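GITILSIDE TAP WATER TASTING RETURNS IN JUNE WITH A BIGGER HALL AND A LONGER TABLE

Blind tasting, pipe history and a chance to enter your own kitchen faucet

GITILSIDE - The Gitilside Tap Water Tasting is coming back this June, and the organizers at Dusus could not be happier about it. The free event moves this year into the main room of the old Kocsis bottling hall, where neighbors from all over the valley will sip, swirl, argue and vote on whose tap water tastes best.

Last year's tasting drew 646 people into a room that was really meant for half that crowd, and the line went out past the loading dock. The new room has high windows, good airflow and space to stand around and talk, and talking is most of the fun.

"People come in saying water is water, and ten minutes later they're defending their well like it's a ball team," said Jolanta Baran, who started the tasting with Dusus and still runs the pouring table. "I love that moment. You can see them go back for the second cup just to be sure."

The rules are simple. Towns, neighborhoods and single households can all send in water. Each sample is poured at room temperature into a plain clear cup and given a number, and tasters mark a card for smell, first taste and aftertaste. There are no wrong answers on the card, and kids get the same card as everyone else. This year 30 samples will be on the table, including the first ever entry from the Pornimus hill springs, which supply a handful of farms up on the ridge and have never been tasted side by side with town water.
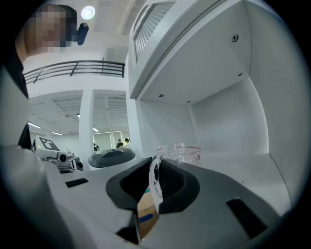
A clear plastic cup, held upright.

The hill springs entry was the idea of Oratile Maluleke, a retired pipe fitter who grew up on the ridge. Maluleke will also give a short talk called "What Your Water Went Through to Get Here," with old valves, cutaway pipe joints and a length of the original wooden main that was dug up near the mill. Visitors are welcome to pick all of it up and look inside. (The wooden main is heavy, so please ask for a hand!)

"My mother could tell which spring a bucket came from," Maluleke said. "I can't promise I can do the same, but I'm going to try, in front of everybody, and you're all invited to watch me get it wrong."

Also new is the hardness map, a wall-size drawing of the valley by local illustrator Signe Viklund. Households that took part in the spring mail-in test sent back 918 strips, and Viklund has colored in every one of them by street, from pale yellow for soft water to a deep rust for hard. The map shows a surprising ribbon of soft water running right through the middle of Gitilside, along the line of a creek that was covered over long ago. Anyone who missed the mail-in can pick up a strip at the door, test at home and have their street added later in the summer.

"I thought I'd be painting one flat color for a month," Viklund said. "Then the creek showed up! I called Jolanta at eleven at night, I was so excited."

Guests can follow up the tasting with two side tables. At the first, Keabetswe Oosthuizen will brew the same black tea with soft, medium and hard water so people can compare the color and the taste. At the second, bread baked with water from each end of the valley will be sliced and passed around until it runs out. Last year it ran out early.

Doors open at 10 a.m. and pouring goes on until 3 p.m. Maluleke's talk is at 11:30 a.m., with a repeat at 1:30 p.m. The winner will be read out at 3:30 p.m. and takes home the brass faucet, now held by the Mill Street block, which has kept it polished and is not planning to give it up easily.

Entry is free and no sign-up is needed to taste. To enter a sample, bring two quarts in a clean glass bottle with a lid to the Kocsis hall side door on the afternoon before the event, labeled with your street and the time it was drawn. Please let the faucet run for a minute before filling. Well owners should bring a copy of their most recent safety test. The hall is step-free from the parking lot, and there are bike racks by the dock. Reusable cups are fine for the refill station but can't be used at the blind table.

About Dusus
Dusus is a neighborhood group in Gitilside that puts on free events about everyday things, from tap water to street trees. Its newsletter goes out to 1341 homes each season.

Press contact
Khanyisile Chauke, Dusus, Gitilside
Interviews with the organizers and early visits to see the hardness map can be set up on request.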